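Okay, so I finally beat the Kosville route in Cidel last night, and I have thoughts. If you haven't played it, Cidel is a little trading game where you haul cargo between towns and try to go broke as slowly as possible. Kosville is the third map and it had me stuck for most of May.

My mistake was buying salt. Everybody buys salt! It's cheap in the harbor and you need 1,000 coins to open the mountain gate, so you fill the wagon and off you go. Then the price drops the second you arrive and you've spent all your feed money getting there.

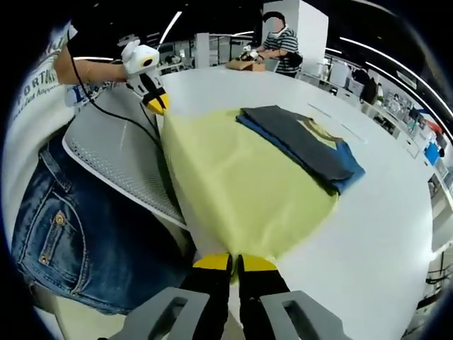

Yellow and charcoal on the white table.

What worked for me was skipping the harbor completely and going to Botell first. Take 2 mules, not the ox (the ox is so slow on hills, I can't stand it), and load up on lamp oil. Sell half at the Dimaculangan bridge and keep the rest until the fog event starts. I think that's around turn 12, but it moves a bit each run.

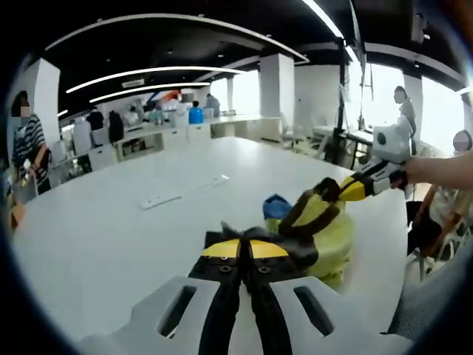 Once the fog rolls in, lamp oil goes through the roof and you can dump everything you've got left. I walked up to the gate with 1,006 coins — six to spare, and I was yelling at my screen by then because a wheel had cracked on the way up and I was sure the repair would sink me.

Anyway, don't hire the guard. He eats your food and runs off when the bandits show up. I've tried him on three runs and he ran every time.

Next up is the river map, which I've already lost once. I bought the cheap raft. Don't buy the cheap raft.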